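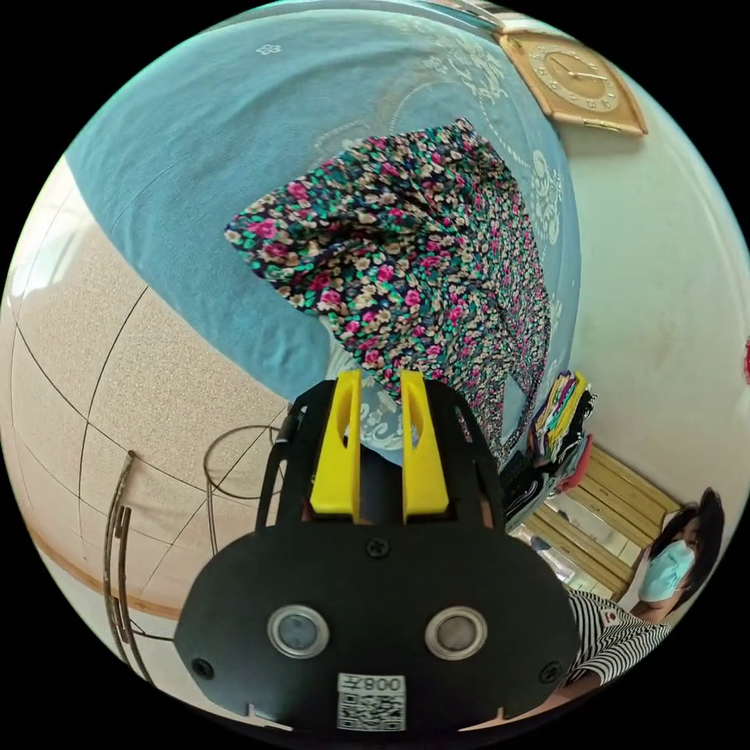 Photo: Tania Khondokar

Jilstead bread maker, five weeks in
May 2021

I swore I would never own a bread machine. My mother had one in the nineties and it lived on top of the fridge under a dish towel, and every loaf that came out of it was shaped like a bucket with a hole in the bottom. So when Ye-ji Yeon kept texting me pictures of her sandwich bread I held out for a good long while. Then the Jilstead went on sale for $136 and, well, I have one now.

First thing, it's heavy. I carried it up two flights in the box and had to stop on the landing. It does sit nice and solid on the counter though, and it doesn't walk around while it kneads the way my mother's did (hers went off the edge once, with the dough in it). It's rated at 555 watts and I can run it and the toaster oven together without tripping anything, which in this apartment is a small miracle!

The basic white setting takes three and a quarter hours. I follow the little booklet for that one and it comes out right every time. Good crust, soft middle, slices fine once it cools. I never let it cool, so my first two slices are always squashed, but that's on me.

Whole wheat took me longer. The booklet recipe is too dry for the flour I buy, and I got three bricks in a row before I started adding an extra two tablespoons of water and lifting the lid during the first knead to check. You want the dough to look a bit tacky. If it's knocking against the side of the pan, more water. I also put in a spoonful of honey now and I like it a lot better that way.

The dough setting is what I use most. Pizza on Fridays, cinnamon rolls when my sister visits, and I did a batch of hamburger buns for a cookout that got eaten before the burgers were done. You dump everything in, go do something else for an hour and a half, and shape it by hand. If that was the only thing the machine did I would still keep it.

OK, complaints. The beep. Oh my gosh, the beep. It goes ten times when it's time to add raisins or nuts, and there's no way to turn it off that I can find. I set the delay timer overnight exactly once. The paddle also sticks in the bottom of the loaf maybe half the time, and the hook they give you for pulling it out scratches the coating, so I use a chopstick. And the jam setting is a joke, I got strawberry soup.

I looked at the Storneck before I bought this one. It has a window in the lid and a nut dispenser, and it's a lot more money. Ye-ji has that one and she loves it, but her loaves look just like mine. There are over 2000 reviews of the Jilstead on the store site and most of the bad ones are about the paddle, so at least I knew what I was getting.

Cleaning is easy. The pan gets warm water and a soft sponge, and I wipe the inside once the crumbs have cooled off. Don't put the pan in the dishwasher even if you're tempted.

Four stars from me. I'm trying the rye this weekend, with caraway, and I'll add a note under this if it's any good.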